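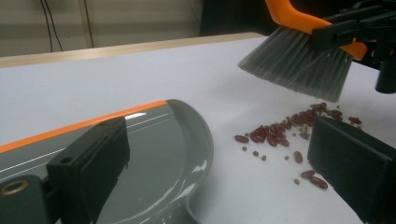

Kidney beans and their smaller friends, with dustpan

From: Sarla Singhal
To: Dalitton Kitchen list
Subject: Re: Spilled beans, what now?

Kiran Pant wrote:
> Dropped a jar of mixed beans on Saturday, kidneys plus
> the little green ones. A full-size broom sent them into
> the next room. Is there a trick, or do I just move house?
> Also, can I still eat them?

Kiran,

Keep the house. You need a small hand brush and a dustpan with a soft lip, like the gray one with the orange edge in my pictures. A hard-edged pan leaves a gap, and a lentil will find it.

Put the pan down flat and leave it there. Brush toward it in short strokes, with less enthusiasm than you'd use on crumbs. Kidney beans skate. The small ones mostly roll, and they like to wait under the big ones until you think you're done.

I disagree with Tudur, who told this list in February to use a damp paper towel. Fine for 20 lentils. For 200 he can come over and do it himself.

Once there's a heap in the middle of the scoop, stop and empty it. Greed is how you end up sweeping the same beans twice. 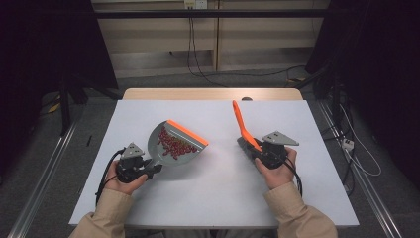
CAN YOU EAT THEM

Off a clean tabletop, yes. Pick them over, rinse well and cook as usual. Off the floor, I wouldn't, though Ilir would and has – he says boiling forgives everything. Remember the kidneys need a proper hard boil and the little ones don't, so sort them first if you have the patience. I had 2 bowls and a radio play.

Sarla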